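## 4. Gripper pair - strap-on, cables, marker check

Applies to the hand-held pair used in the Skerkora bathroom cell. Headset set-up is section 3, do that first. Last changed December 21, 2023 (T. Pavlović), cable routing and the pad bit.

Before you start: both grippers, both cables, headset, the wipe cloth. Sleeves up past the elbow. Rings and watch off.

1. Left gripper first. Hand through, strap round hand and wrist, snug. You should get one finger under it, no more.
2. Close and open the jaws a few times. Should move freely, no grinding. If it grinds - stop, go to 4.3.
3. Right gripper, same thing. Have somebody else do the strap, doing it one-handed with a gripper already on is how the last strap got torn.
4. Cable runs down along the forearm and away from the jaws. Leave slack at the elbow. Bend the arm all the way, then straighten. If the cable pulls tight anywhere, redo it.
5. Check the other cable the same way. Seperate runs, don't let them cross in front of you.

**CAUTION** - look at the floor before you step up to the fixture. Other power leads run across it. Walk round them, don't step over with the grippers on.

### 4.1 Start position

Stand square to the toilet, lid up, toes clear of the base. Arms out in front, jaws pointing away from you, one gripper each side.

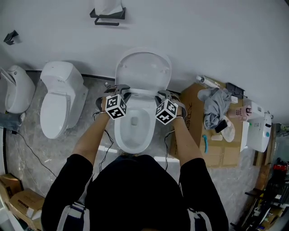 Hold there for a count of four. Elbows slightly bent. The session software (Prosasard) wants both markers before it'll arm, and if one of them stays red:

- turn that wrist a little outward, slowly
- still red - wipe the marker face, dry cloth only
- still red - check the marker is seated flat. Push on the corners
- still red after all that, log out, log in, start 4.1 over

Do not use cleaner on the markers. It lifts the print. Spray goes on the cloth and only for the housings.

Note: markers are a matched pair, left and right. Swapped ones will still arm but the recording is no good and you wont find out till later. Label is on the inside face.

### 4.2 Jaw pads

Do this at every changeover, and any time you've picked up something metal or sharp-edged.

1. Jaws open. Look at the inner face of each pad. Texture should be even all over.
2. Brush out any lint. Soft brush, tip to root.
3. Bring the jaws together slowly. Tips should meet level. One tip higher than the other = pad not pushed home.
4. To reseat: pinch the pad at the rim and press straight in till it clicks. Don't twist.
5. Try it on a small part. Left hand holds, right hand takes it over, then back. Two passes is enough. 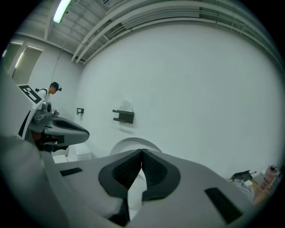 Keep your head down over the part while you do it so the headset gets it too. If the part slips, pads are worn or greasy. Greasy: wipe, let it air, try again. Worn: new pads, part 707, Yazıcı drawer. Always change both pads on a gripper, never a single one.

Mixing old and new pads gives a lopsided grip - looks fine on the bench, drops things in use.

### 4.3 Grinding or sticky jaws

Power down at the hub. Gripper off, strap open, lay it on its side with the jaws facing away from you.

1. Check for grit at the jaw root. Tip it out, tap gently, no compressed air (blows it further in).
2. Work the jaws by hand, slow, full travel.
3. Free again? Power up, wait for the steady light, repeat 4.1.
4. Not free? Tag it and send it to Teltorlow. Don't open the housing here, the spring is loaded.

### 4.4 Taking off

Right gripper off first, then left. Unplug at the hub end and not at the gripper, the gripper plug is the weak one. Coil cables loose. Jaws closed for storage, nothing resting on the pads. Write any pad change in the cell log with the side (L or R) and your initials.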